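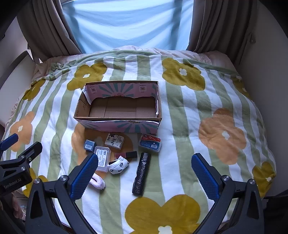 In May our packing trials at Clernonberg lost 40 episodes to one loose screw. I want to write about the screw, but more about the sentence that was put in the report. The sentence was "operator error."

The task was simple. A person holds a gripper in each hand and puts small household things into a cardboard box, one after another. The fingers are moved by a linkage, and the linkage turns on pivot screws. On one of our units, a pivot screw had started to back out. The fingers still opened and closed. The only sign was that one pad arrived a little later than the other, so a thin object turned sideways when it was picked up. A lip color or a case of dental floss would land across the edge of the box and fall back on the blanket.

Our software, Weldu, records how wide the fingers are open. It saw nothing wrong, because the sensor sits before the worn joint. So the program said the tool was healthy, and the person holding it was the only part of the system left to blame.

Ravindra Pant was holding it. He had written in the notes, on the first morning, that the left tool "feels soft." I read this note and did nothing. In my language we use the same word for soft and for gentle, and I believe I even took it as a compliment. Only when he pinched his finger in the linkage, while trying to push the pad straight with his other hand, did we take the unit apart. The injury was small, a blood blister. It could have been worse, and he should never have needed to put his finger there.

My opinion is that a hand tool must be treated as a machine. At Cunddale, where I worked before, a robot arm had a fence, a red button and a checklist of 180 lines. When the same kind of fingers are put on a handle and given to a person, all of this disappears. We think the person will notice and the person will adapt. Ravindra did both, and it was exactly his adapting that hid the fault from us. He had learned to turn his wrist to correct the late pad, and the early recordings look quite good for this reason. They are the ones I trust least.

Some colleagues at Mevus answered that a checklist before each session is too slow. I timed mine. Touching every screw and closing the fingers on a strip of paper takes less than one minute for each tool. We spent two days deciding which recordings to delete.

I have asked for the words "operator error" to be taken out of the form. In their place there is now an empty line: what did the operator say before it happened?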